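Hullmont congregation sets opening date for restored study house

Saturday, June 26, 2021

The Jewish congregation in Hullmont will reopen its study house in December, after repairs to the roof and the east wall. The building has been closed for four years. Services were held during that time in a rented hall in Truvesby, two miles away.

Hawi Asfaw, who coordinates the project, said the roof timbers are finished and the plasterers have moved to the upper floor. The heating contractor, Drakico, is scheduled to start next week. The reading room will keep its original shelving, with space for some 8 study tables.
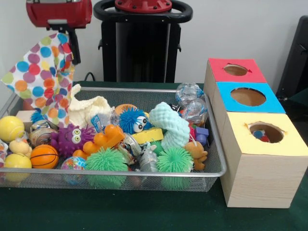
The study house will hold weekday classes in Hebrew and Talmud, plus a Sabbath afternoon program for families with small children. The family program will have a separate room on the ground floor, with its own entrance from the courtyard. Toys for that room will be soft ones, on the order of the yellow rubber duck and tennis-style balls in the wire-mesh tray, and will be stored at floor level. Strollers can be left in the hallway from Friday afternoon until the end of the Sabbath.

Visitors from outside the congregation may attend classes without charge but must register in advance. Overnight guests will be placed with families within walking distance, as in past years - the list of hosts is being updated now.

Jouko Leinonen, the architect, said the outer steps are the one item still without a permit. A ramp on the north side has been approved and will serve as the main entrance if the steps are not ready.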